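The Slow Business of Drying a Persimmon

4 min read

Montserrat Olmedo started peeling at six in the morning and had the first rack full by eight. She dries persimmons the old way, on strings, in a shed behind her house in Goviner. Last fall she hung 684 of them. By January most had been sold or given away, and the rest were in a tin on top of her refrigerator.

The fruit has to be the astringent kind, picked firm. She leaves the stem on, cuts the skin away in one strip, and dips each piece in boiling water for ten seconds. Then it gets tied up by the stem so that no two pieces touch. After a week she begins to squeeze them, gently, once a day. The squeezing breaks up the flesh inside and brings sugar to the surface, where it dries to a white powder. A finished batch takes five or six weeks.

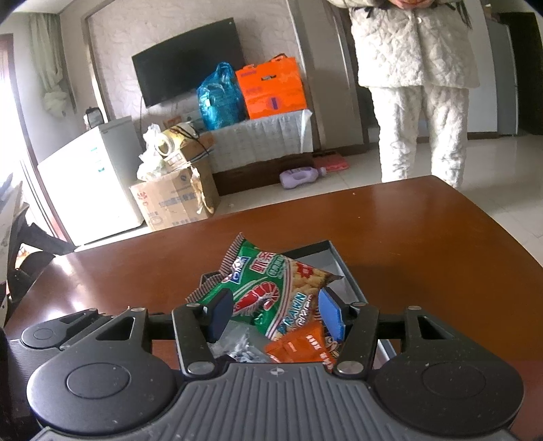
Can you dry persimmons without a shed?

A covered porch works, and so does a spare room with a fan and an open window. Keep the air moving and keep the fruit out of the rain. If the nights stay warm and damp, use an oven on its lowest setting with the door cracked. The texture will be closer to leather, and the white powder won't form, but the flavor is good.

Olmedo learned from a neighbor, Ignacio Moya, who hung his in the attic and lost a third of them to mold every other year. She lost 330 her first season. She had packed the strings too close together and then gone away for four days. Now she leaves a hand's width between strings and wipes any sticky spot with a cloth dipped in vodka.

She eats them sliced thin with salty cheese, or chopped into oatmeal. They also go into a walnut bread that she bakes in pairs, one loaf for the freezer. The dough is plain: flour, yeast, a little butter, a cup of chopped fruit soaked in black tea. The soaking matters. Dry fruit pulls water out of the dough and leaves the loaf crumbly.
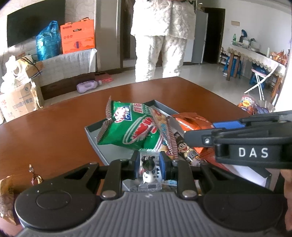
Rima Boutros wrote in to say that she skips the tea and uses warm orange juice, and that she cuts the fruit with oiled scissors because a knife gums up after three slices. She also freezes the pieces flat before bagging them. Olmedo has tried the scissors and kept them. She went back to tea, since the juice made the crust brown too fast in her oven.

Stored in a tin with paper between the layers, the fruit keeps for three months in a cool kitchen. In the freezer it keeps for a year.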